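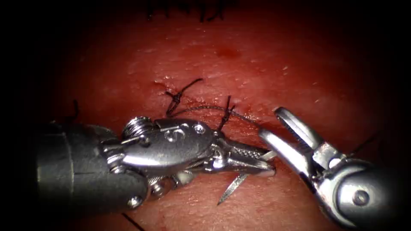
How many stitches do you need to get decent at suturing?

More than the kit sellers tell you, and fewer than the old surgeons do.

I have now read three separate guides that promise a "confident closure" after an afternoon with a practice pad. One of them was from Tawfik, who would like to sell you the pad. Fine. I bought the pad. I have also bought the refill thread, the little scissors, and a laminated card of knots that I looked at twice before it went under the coffee maker.

My objection isn't to practicing. I'm for practicing. What bothers me is the idea that a neat row of knots on something red and squashy tells you much about the person who tied them. Any first-year can produce one pretty knot. I want to see the fourth one, when the thread has gone short and they're tired and the edges don't quite want to meet.

Helju Kazlauskienė taught the closure evenings at Cimcombe when I went through, and she had a habit I hated at the time. She never looked at your last stitch. She went straight to the spacing between the first and the second and asked why it was what it was. If you said "it looked right" you got the scissors. I lost most of a January that way, and I kept a tally in the back of my notebook out of spite: 39 cut out, 2 left in.

So when people send me their closures and ask what I think, I look at the tails. A long tail sitting next to short ones makes me wonder whether anyone decided on a length before cutting. Maybe they did and there's a plan. Maybe the long one gets trimmed at the end. But I ask, and quite often the answer is a pause.

Then there's the question of thread color, where I'm apparently a crank. The Clolton course switched everyone to pale thread a while back on the theory that it's kinder to beginners. Kinder how? Dark thread on red shows you everything, including what you'd like hidden. Pale thread picks up the light and every knot looks a bit like a snowflake, and you end up admiring it when you should be checking it. Ismail Bennani thinks this is nonsense and says I learned on black so I think black is virtuous. He may have a point. I still don't want to grade a pale knot at nine in the evening.
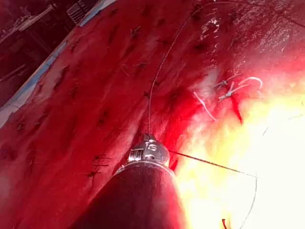 Pale knots toward the top right, mostly dark thread elsewhere.

Wet surfaces are the other thing. Most home pads are dry, and a dry pad is a liar. Thread grips it. Your first throw stays where you put it while you fumble for the second, and you come away thinking you have good tension. Try the same thing with everything slick and the first throw loosens while you watch. The workshop at Pumasstead charges $30 for a two-hour session and I grumbled about it, but they do wet everything down, and I'd pay that again before I'd buy another dry pad.

Would I pay $1490 for their full certificate? No. I asked what the extra sessions covered and was told "refinement," a word I don't trust on a menu either. If someone has done it and can tell me what they learned in week five that they hadn't learned in week two, the comments are open.

For now I'm back to one closure every Sunday, dark thread, spacing first. Last week's was bad. I cut out the middle and did it over, and the second try was slightly less bad, except for the end knot, which I left in because it was late and I wanted dinner.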